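Module 6: Stock Control and Small Parts Storage
Handout 3 — Reorder points, bin systems and counting errors
Tutor: Sum-yee Chiu

Read this together with Handout 2 (demand and lead time). The worked figures below are used again in the August assignment, so keep a copy.

3.1 Terms used in this handout

Reorder point: the stock level at which a new order is placed.
Lead time: working days between placing the order and the goods being ready to issue. It includes inspection and putting away.
Safety stock: the quantity held to cover late delivery or higher demand than usual.
Pack size: the smallest quantity the supplier will sell.
Issue unit: the quantity in which the store hands the item out. It is often smaller than the pack size, and this difference causes many recording errors.

3.2 Fixing the reorder point

For items with steady demand the reorder point is found as follows:

Reorder point = (daily demand × lead time) + safety stock

Worked case. The Kenex workshop uses 70 washers of one size per working day. The lead time from the supplier, Ferer, is 9 working days. Safety stock is set at 130.

Demand during lead time = 70 × 9 = 630
Reorder point = 630 + 130 = 760

When the recorded stock falls to 760, an order is placed. If delivery is on time and demand holds, stock will be at 130 when the new goods arrive. Any figure well above this over several cycles suggests that the safety stock is too generous or that the stated lead time is out of date.

The formula assumes that stock is checked after every issue. If it is checked only once a week, up to five days of demand may pass before a shortfall is seen. In that case add the demand for the review period:

Reorder point with weekly review = 70 × (9 + 5) + 130 = 1,110

Students often leave the review period out. The error is small for slow items and serious for fast ones.

3.3 Which items need a formula at all

Not every part deserves this treatment. The usual method is to rank items by yearly spend and split the list into three classes. Class A items are few in number and take most of the money; they are reviewed often and ordered in small amounts. Class B items are reviewed at fixed intervals. Class C items are cheap and numerous — fixings, clips, washers, short lengths of cable — and the cost of controlling them closely can exceed the cost of the parts.

Yearly spend is not the only test. A cheap part with a long lead time can stop a job as surely as an expensive one, and should be moved up a class if there is no substitute on the shelf. Mark such items on the list with a letter L so that the reason for the move is kept.

Fixings should be listed by thread, length, head and finish. Entries such as "dome nut, bright" are too loose to order from. The thread size must be given, and whether a washer is supplied with the nut or stocked on its own line.

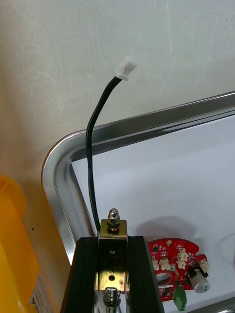 3.4 The two-bin system

Class C items are normally run on two bins. Both are filled at the start. Parts are drawn from the first bin only. When it is empty, an order is raised and the second bin comes into use. The quantity in the second bin is therefore the reorder point, and no running record of issues is needed.

Requirements:

1. The second bin must hold at least the demand during lead time plus safety stock. For the washers in 3.2, where an empty bin is reported the same day, this is 760.
2. The two bins must be kept apart, one behind the other or on separate shelves. Side by side, staff will draw from both.
3. The order card travels with the first bin. It carries the item number, the supplier, the order quantity and the shelf position.
4. When goods arrive, fill the second bin to its set level first, then put the rest in the first bin. Old stock must go on top or be issued before the new.

The system fails most often at point 3. A lost card means no order, and the loss is only noticed when the second bin runs out. The Mak store clips the card to the shelf edge and moves a coloured tag instead, and this gives the buyer something to check on a walk past. Either practice is acceptable in the assignment if the steps are set down in full.

3.5 Counting and recording

A cycle count checks a small part of the stock at regular intervals in place of one full yearly count. The difference between the recorded figure and the counted figure is the variance.

Worked case. Recorded stock is 424. Counted stock is 415. The variance is −9, or 2.1 per cent of the record. For a Class C item this is within the usual limit of 5 per cent and the record is simply corrected. For a Class A item the same result would require a recount and a check of recent issues.

Causes to look for, in this order:

Goods booked in by the pack and issued by the piece.
Returns put back on the shelf without a slip.
Similar parts mixed in one bin.
Issues made late in the shift and booked the next morning.

Parts to be counted or sorted should be laid out in a shallow tray with a plain lining, small enough in number to be seen singly. Destination bins are set out before work begins and should be of one type, so that a part-filled bin can be judged by eye against the others. Deep bins hide mixed parts at the bottom. Counting by weight is permitted for large quantities, but the sample used to find the unit weight must itself be counted by hand.

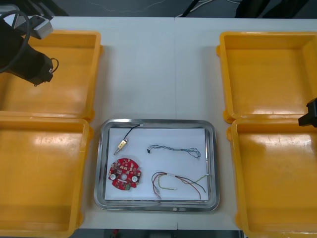 Fig. 3.2 Lined steel tray with four empty bins.

3.6 Exercises for the next session

Prustach stocks a cable clip with a daily demand of 9 and a lead time of 14 working days. Safety stock is 70.

(i) Find the reorder point with stock checked after every issue.
(ii) Find it again with a five-day review period.
(iii) State the smallest quantity that may be held in the second bin if an empty first bin is reported the same day.
(iv) The supplier changes the pack size from 50 to 130. State which of your answers change — and which do not.

Show working. Give all quantities in issue units.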